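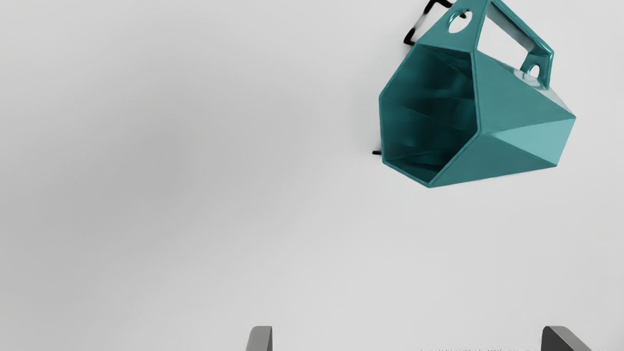

Jun 9, 2024

Quiet in the workshop, so a good day to write down what we keep saying to each other about the simulated mug runs and then forgetting by the following week. Geert Van Loon and I went over it on Friday with a pot of tea, and Joris Jacobs has since added his own remarks (thank you Joris, I have kept most of them!).

First, naming. Every run gets the object, the rack and the seed in its name, in that order, and please no more "final" or "final2". I spent the best part of an hour looking for the Tustville set and it was sitting there all along under "test_new".

Second, when do we call it a success? Our rule from now on is that the mug must stay on the rack for 3 seconds after the fingers open, with the fingers well clear of it. The Londside people go by the moment of release, and that is fine for them, but then their numbers and ours can't share a table. If the mug is still swinging at the end of the wait, write it down as swinging and leave the judging to a second pair of eyes.

Third, keep the failures. All of them, even the silly ones. I went back through 33 old runs this morning and 2 had no log whatever, only a score, and I dearly wish I knew what went on in those.

Friction values stay as they are in the shared file. If you must change one to try something out (I do it too), copy the file first and put your initials on the copy.

Still open: whether the Flulix checker should stop a run on hard contact or only flag it. Geert says stop, I lean towards flag. Ask Brouwer what they do.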